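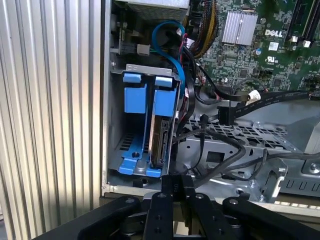
Work and Automation, Unit 6
Handout: The teardown line at the Ziltville plant

Read this before the discussion section. It goes with the chapter on task analysis, and you will need both for the short paper. Bring a printed copy or have it open on a screen.

1. The work before the arms

Ziltville takes in used office computers from schools, county offices and leasing companies. Some are cleaned up and resold. The rest are taken apart so that the drives, memory, processors and power supplies can be sorted and sold or recycled separately. The building was a furniture warehouse before, and the teardown room still has the old loading doors on one side.

Until two years ago the teardown room had 41 people on two shifts. Each person had a bench, a powered screwdriver, a bin rack and a barcode scanner. The job title was teardown technician, but most people on the floor said "bench." A new hire could be trained on one model of desktop in an afternoon and on the usual mix of models in about a month.

If you list the tasks in a bench job the way the chapter asks you to, you get something like this:

Read the intake sticker and look up the customer's instructions
Open the case
Find and remove the hard drive
Scan the drive and place it in the locked cart
Pull the memory and cards
Release and lift out the processor
Unplug and remove the power supply
Sort what is left by material
Set aside anything damaged, swollen or unfamiliar

Notice how uneven these are. Opening the case is seconds on a good day. Finding the drive depends on the model, and on whether a previous owner moved it. The last line on the list hardly ever comes up when managers describe the job, and bench workers bring it up first.

2. What was automated

The plant's first proposal was to automate everything on the list for one family of desktops. That was dropped. The supplier, Astton, ran trials and reported back that cables were the main trouble. A cable is soft, it doesn't sit in the same place twice, and in a desktop it usually lies across something you want to reach. People push it aside without thinking. An arm has to be told that the cable is there, or has to be built so that touching it does no harm.

The second proposal was smaller. It covered two tasks, pulling the drive and handling the processor, and it assumed a person would open the case and lay it on the table first. Processors go into a plastic tray with pockets cut to size. The tray is printed in the building, and a new one can be made when the design changes. Drives come out still in their carriers.

Two points to hold on to from this. First, the unit of automation was the task, and the job was rebuilt around it afterward. Second, the tasks that were picked were the ones with the highest value per part and the strictest rules. A drive that goes missing is a data problem for the customer, so drives had always been the most heavily supervised step on the floor.

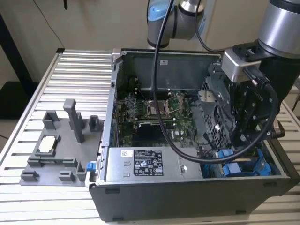

Prepared by the course instructor, Work and Automation
Department of Labor and Organization Studies

3. What changed for the people on the floor

The plant calls the new post "cell attendant." One attendant looks after a table with its arms. The work is to prepare cases, load them, watch, step in when the arm stops, clear the tray, and finish by hand whatever the arm did not do.

Pace. At a bench, the worker set the pace within the hour. There was a shift target, and people sped up and slowed down as they liked to meet it. At a cell the arm takes the time it takes, and the attendant waits or hurries around it. Several attendants told our interviewers that the waiting was more tiring than they had expected. You can't start anything else that takes longer than a minute, and you can't sit down if the arm might stop.

Skill. Attendants need most of what bench workers knew, plus a new set of things: how to read the status screen, how to restart a step, when a restart is safe, how to log a fault so that the technician can use the log. They use the older skills less often, and mostly on the harder cases. This is a pattern you will see again in the unit on aircraft and the unit on warehouses. The easy cases go to the machine, and the person's share gets harder on average even when there is less of it.

Body. Complaints of wrist and thumb pain went down among people who moved to cells. Complaints of sore feet and lower backs went up. The plant added standing mats and, after a few months, high stools.

Talk. Benches faced each other in pairs. Cells are spaced apart and each has a marked boundary on the floor that only the attendant should cross while the arm is live. People talk less during the shift. Newer workers used to learn odd models by asking across the bench, and that channel is mostly gone. The plant tried a shared binder of notes on unusual machines. It is used on the day shift and not much on the evening shift.

Pay. Attendants were placed one grade higher. Bench workers who stayed at benches were not, although they now receive all the cases the cells can't take.

4. Who moved and who didn't

No one was laid off in the first year. The plant put that in writing before the first cell was installed. It did stop replacing people who left. At the end of the year there were fewer workers in the room, and the agency workers who used to come in during the busy months were not called back. Agency workers don't appear in the plant's own count of jobs affected. When you read a figure for "positions lost" in your paper sources, check who was being counted.

The plant asked for people to apply for the attendant posts and used a short test. The test was a reading test in practice, as it was given in written English and used screen shots of the software. Some of the fastest bench workers did not apply. The test was later changed to a trial shift at a cell, and the second group of attendants looked more like the rest of the floor in age and in first language.

5. Stops and handovers

A stop is any moment when the arm halts and waits for a person. Wuisan, the firm hired to study the line, went through 104 logged stops from the first period of full running. They sorted them by what the attendant had to do:

Nudge or re-seat the case or the part, then resume
Move a cable, then resume
Finish the step by hand
Remove the machine from the table and send it to a bench
Call the technician

The first two kinds made up almost all of the stops. They are short, and the log gives them a single code. The attendants' view was that the single code hid the real work, which is looking at the inside of a case and deciding in a second or two whether it is safe to resume. A wrong resume can bend a connector or crack a board.
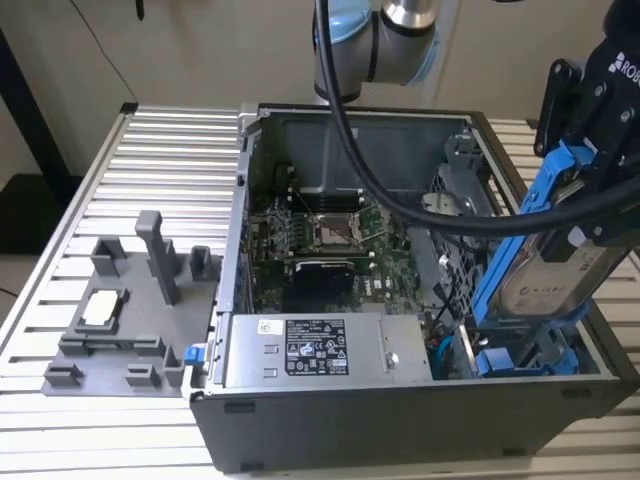

One attendant put it this way in the written feedback: the report says the arm did the drive and I pressed a button, but I looked at that cable before I pressed it, and if I hadn't, you would be reading a different report. Please put the looking in the report.

The plant did change the form. There is now a line for "checked and resumed," with room for a few words. Supervisors say it is filled in about half the time. It has also been useful in a way that wasn't planned, as the technician reads those few words to decide what to adjust next.

Keep this example in mind when we get to the idea of invisible work. A task can be missing from a record for many reasons. Here it was missing from the form, the form was written by the software supplier, and the supplier's interest was in what the arm did. Nothing about it was hidden on purpose.

6. The Uritik comparison

Uritik is a smaller site that does similar work with a different arrangement. It has no attendants as such. Eight people share the cells and the benches and change over at the break, so each person does both kinds of work every day. Training took longer, and the site manager thinks the cells run a little slower than they could.
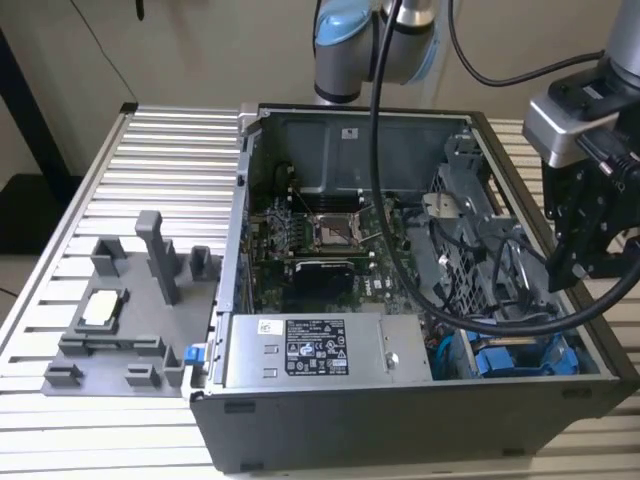

On the other hand, everyone at Uritik can take over a stopped cell, and everyone still handles enough machines by hand to keep up with new models. Absences cause less trouble. Pay is the same grade for all, set at the level Ziltville gives to attendants only.

It would be easy to read this as the good site and the bad site. Be careful with that. Uritik gets a narrower mix of machines, most of them from one leasing company, and that makes rotation simpler. It also has one shift, so there is no evening group to be left out of things. The arms and the trays are the same at both sites. What differs is how management divided up the work around them, and under what conditions it was free to do so.

7. For the short paper

Choose a job you have done or can observe. List its tasks as in section 1, including the ones that would not appear in a job ad. Mark the tasks that could be handed to a machine with the person still present. Then write on these points:

What would the person do while the machine is working
Who would decide when it is safe to resume after a stop, and how would that decision be recorded
Which coworkers outside the job would have more or less to do
Who might be left out of the count

Use at least one source from the January reading list. Two pages, double spaced, plus the task list on its own page. Do not name your employer or coworkers. If you interview someone, use the consent sheet at the front of the course packet and hand it in with the paper.

Papers are due at the start of section. Late papers lose a grade step unless you have written to me first.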